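Shared Kitchen Equipment in Student Residences: Project Report

3. Method

The project examined how cookware is stored and set out in the shared kitchens of Fitgate, a residence of 48 study bedrooms served by 2 kitchens. Work began in February. The first stage was an inventory of every shelf and drawer, and the second was a trial of a smaller common set, laid out on a round table for residents to use freely. Items were chosen for everyday cooking: a lidded pot, cups, a bowl and a spoon.

4. The common set

The pot was placed within easy reach, with the smaller items grouped near it. Red was preferred for the bowl and spoon so that they could be recognised as shared property. 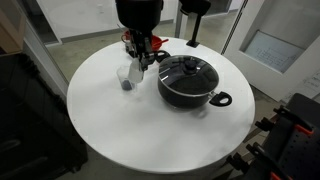
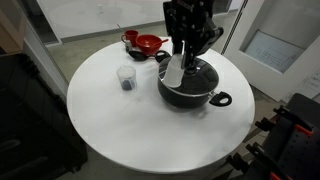 Borkis, replying to the draft circulated in the residence, wrote that the set would suit one person cooking rice or soup but would fall short as soon as two people wanted the hob, and asked for a second lidded pot before any further shelves were cleared. The project group accepts this point. A second pot has been included in the revised list.

5. Storage

Clear cups were retained because their contents can be checked without lifting them down. Residents were asked to return the lid with the pot and to keep the bowl and spoon together. The trial ran for 12 weeks. A repeat in the Vasseur building is proposed for the next intake.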